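How to get wax off a wipe-clean tablecloth (and other stuck-on muck)

Updated January 2, 2022

Quick one as we've had loads of messages after Christmas. Candle wax mostly. Also gravy, glitter glue, felt tip. Same basic method for the lot, tweaks further down.

For plastic and PVC coated cloths only. Cotton or linen is a seperate page.

What you need

Bag of ice cubes or a freezer block
Old bank card, or a plastic scraper. No knives
Washing up liquid
Two soft cloths
Bicarb
A towel to go underneath

Wax

1. Towel under the cloth, below the bad bit. Stops you scraping against the bare table.
2. Ice on the wax, in the bag. Leave it 9 minutes. Yes we timed it. Five is too short on the fat church candle sort.
3. Press up from underneath with a thumb. Wax should crack.
4. Card in flat, push away from you. Short pushes. Bin the bits, do not wash them down the sink.
5. Greasy ring left over? Warm water, one drop of washing up liquid, small circles. Dry straight off.

Never iron it through brown paper. Works on cotton, melts plastic. Same for the hairdryer on hot.

Gravy and fat

Skip the ice. Blot, don't wipe. Bicarb paste (two spoons bicarb, one of water), leave till it goes chalky, rinse. Old stains might want a second go.

Felt tip and biro

Try washing up liquid first. If no luck, tiny bit of surgical spirit on a cotton bud, and test a corner before anything else. The print on cheap cloths comes off easier than the pen does. We lost half a border at the Rulldale hall doing this in December. Stop the minute you see colour on the bud that isn't ink.

Fold lines

Lay it out overnight, shiny side up, in a warm room. Still creased, run a damp warm cloth along the fold and pull gently from both ends. Then store it rolled on a cardboard tube, never folded. Skisgate branch keep theirs in an old carpet tube, works a treat.

Sticky all over

Usually old spray polish. Wash with white vinegar and water, half and half, rinse twice. No more polish after that.

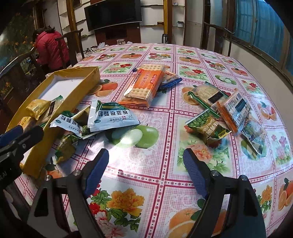 Edeck Home Skills Club, Kitchen and Table Section

Busy patterns hide a lot, so check with your hand flat as well as your eyes. Fruit and flower prints are terrible for it. Go over the whole cloth slowly, feel for lumps, then do the edges and the underneath. Crumbs get under there and scratch the table.

Glossy cloths show smears more than matt ones. Buff with a dry cloth, one direction only, then again the other way.

Cut marks can't be mended. A bit of clear tape on the back stops them spreading, thats all. Cracked or gone yellow, time for a new one.

Next page: cotton and linen, incl. red wine.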